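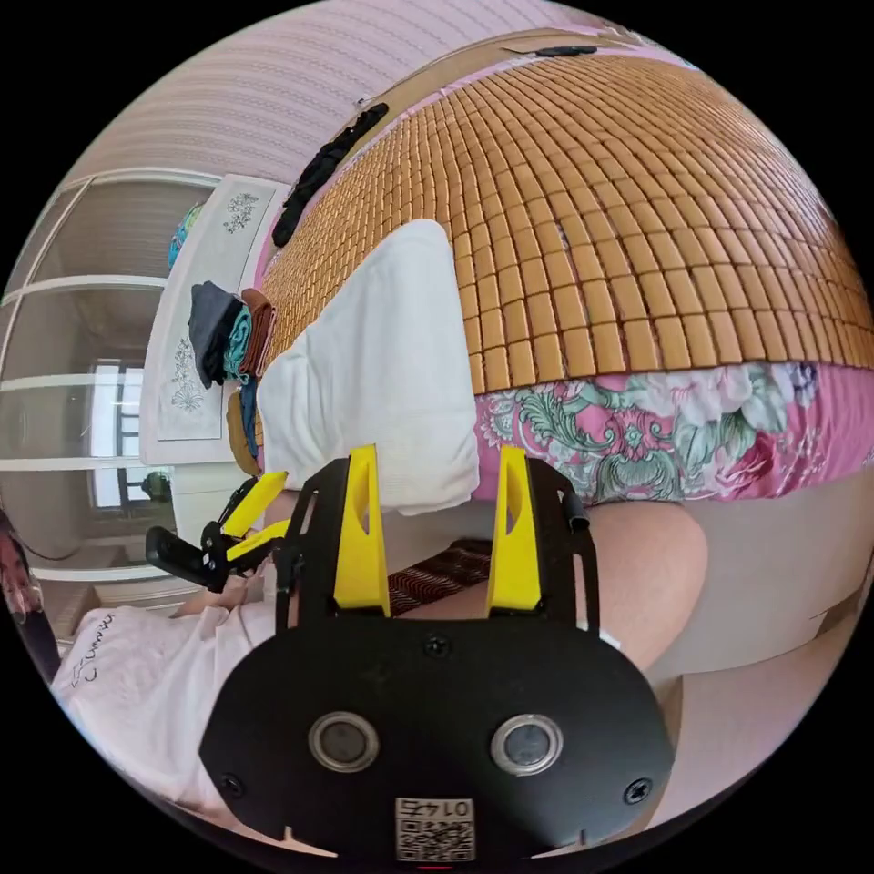
Ticket 520 | Erstellt von Eirini Vrettos | Juni, 9:45 Uhr | Status: offen

Produkt: Bambus-Sommermatte Gultholm, auf einem geblümten Spannbettlaken

Problem: Die Matte rutscht auf dem Laken in Richtung Fußende, jede Nacht ein Stück. Außerdem ziehen die Kanten der Plättchen Fäden aus Strickwaren. Ich lege meine Wäsche auf dem Bett zusammen und staple sie danach auf dem weißen Schrank daneben. Ein anderer Platz zum Falten ist im Zimmer nicht vorhanden.

Bisher versucht:
- Matte um 180 Grad gedreht: keine Änderung.
- Laken neu gespannt: hielt 2 Nächte.
- Handtuch untergelegt: Matte rutscht langsamer, liegt aber wellig.

Die Fäden ziehen sich nur bei Gestricktem. Handtücher und T-Shirts sind nicht betroffen. Am schlimmsten ist es bei Rippstrick, wenn ich das Teil über die Matte zu mir herziehe.
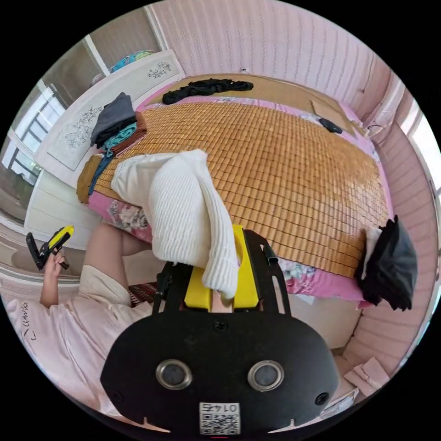 Weißer Rippstrickpullover an der Bettkante, darunter Matte und Laken

Nachtrag, 11:20 Uhr: Matte mit der flachen Hand in beide Richtungen abgestrichen. Von links nach rechts glatt, in Gegenrichtung spürbar rau. Einen einzelnen Splitter habe ich nicht gefunden. Die Matte ist seit 19 Tagen in Gebrauch und wurde einmal feucht abgewischt.

Frage: Ist das ein Reklamationsfall oder kann ich die Kanten selbst nacharbeiten? 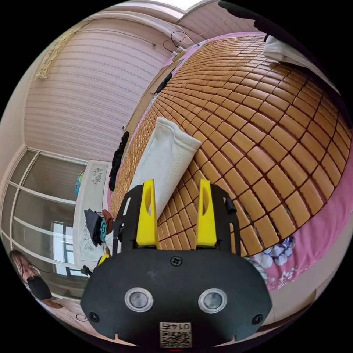

Antwort von Hipólito Ibarra, Kundendienst Milunis, 14:05 Uhr

Guten Tag Frau Vrettos,

zum Verrutschen: Bitte das Handtuch wieder entfernen und eine Antirutschunterlage zwischen Laken und Matte legen. Sie soll an jeder Seite 2 cm kürzer sein als die Matte.

Zu den Kanten: Bitte nicht schleifen, dabei können die Verbindungsfäden reißen. Matte mit einem trockenen Baumwolltuch kräftig abreiben, immer in Längsrichtung der Plättchen. Danach mit einer alten Socke an mehreren Stellen prüfen. Bleibt sie hängen, tauschen wir die Matte um. Strickteile bis dahin anheben und nicht über die Fläche ziehen.

Status: wartet auf Rückmeldung

Rückmeldung Vrettos, 18:30 Uhr: Abgerieben und geprüft. Socke bleibt an der Fußseite noch an zwei Stellen hängen, sonst nirgends. Unterlage ist bestellt. Bitte Umtausch einleiten.

Status: Umtausch angelegt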